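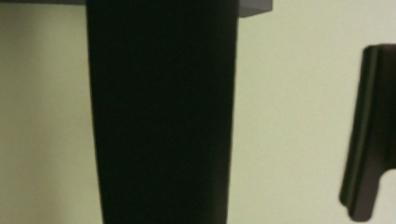
No. 46

Proltthorpe Fair is "541 years old" again. It's on the new signs, it's on the tea towels, and the council newsletter has it in bold. I've spent most of the winter trying to find out who says so. Thread.

First thing to say is I like the fair. I've been going since I was small enough to be sick on the waltzers. I just want to see the bit of paper.

If it's 541 years old this August then it began in 1484. Everyone I asked says "the charter". Which charter? "The one from the king." Which king? At this point people usually start looking for their coat.

Richard III was on the throne in 1484, so a charter from him would be quite a thing to have. You'd think somebody would have mentioned it in the previous five centuries.

County record office was my first stop. Very patient archivist, two mornings. They have a catalogue of market and fair grants for our bit of the county. Four places near us are in it. We aren't.

That doesn't settle it. Plenty of fairs ran for ages without a grant, and plenty of grants are lost. But you can't have it both ways. Either there's a charter with a date on it or there's an old custom with no date.

So where does 1484 come from? I worked backwards through the printed programmes, which Bimla Sengar kindly let me go through at her kitchen table. Her family ran the shoe stall and kept everything.

1998 programme: "over 500 years of history".
1984 programme: "our 500th fair!!" Two exclamation marks.
1977 programme: "a very old fair".
1962 programme: nothing at all about age, but a good advert for corsets.

You'll notice the jump. In 1977 it's very old. Seven years later it's exactly 500.

I have a suspicious mind, and 1984 was also the year they were trying to get money for the new bandstand. A 500th birthday is a handy thing to have when you're asking for money.

Bimla thinks I'm being mean and that someone may have found something between 1977 and 1984. Fair point. I'd love to know what it was and where they put it.

The 1984 programme does give a source. It says "see Kincaid, p. 467".

Kincaid is Cletus Kincaid, who wrote the big green history of the district that everyone's nan had and no one opened. I got a copy for less than the postage.

Page 467 is the index. It goes from Fairs to Ferrets.

I looked up every page listed under Fairs. He mentions ours once. He says it was "reputed in the last century to be of considerable antiquity". That's the lot. No king or charter, and 1484 doesn't come into it.

"Reputed" is doing a lot of lifting there. He's saying that Victorians said it was old. Victorians said everything was old.

Replying to a few of you: yes, I know about the stone by the chemist's. The stone has no date on it. I've been over it with a torch in the evening, when the light comes in sideways, and I got some looks.

And yes, I know about the oak. The oak can't talk.

Othmane Helmy has sent me the earliest thing anyone's turned up so far, a newspaper notice from 1791 saying the fair "will be held as usual". I was properly pleased with this. "As usual" means it wasn't new. How not-new, it doesn't say. Ten years? Two hundred?

So what I'd be happy to print on a tea towel is "held since at least 1791". I accept this is a worse tea towel.

Now the other number. The newsletter says 3000 people came last year. I asked how they counted. The reply, in full: "This is an estimate based on previous years."

I asked what the previous years were based on. No reply yet. That was three weeks ago.

Hajar Fahmy did the car park both days and reckons they never filled it. People do walk in, obviously, and the bus stops right there. But the figure has been the same in five newsletters running, including the year it chucked it down and they shut at two.

Someone's asked why it matters. Mostly it doesn't. I'm aware there are worse things going on than an optimistic tea towel.

It matters a bit because the same claims have now gone into a grant application as "evidence of heritage value". If a funder does ring the record office, they'll get the same patient archivist I got.

It also matters because the real stuff is better. The 1791 notice mentions a prize for the fattest goose and a warning about "persons from the next parish". I'd buy that tea towel tomorrow.

Younes El Ouafi at the library has put the 1791 notice and the old programmes in a folder at the front desk. Ask for the fair folder. It's free to look, and you can make up your own mind.

I did put all this to the council, politely, by email. They thanked me for my interest and said the date was "widely accepted". I asked by whom. They said locally.

A couple of people have told me their grandad knew where the charter was. If your grandad did, please ask him, or ask whoever has his boxes. I'd be delighted to be wrong and I'll say so on here in capitals.

Until then I'm filing 1484 next to the secret tunnel from the pub to the church. (There is no tunnel. That was last year's thread.)

Correction to the above: the fair shut at half two in the wet year, says Hajar, who was standing in it.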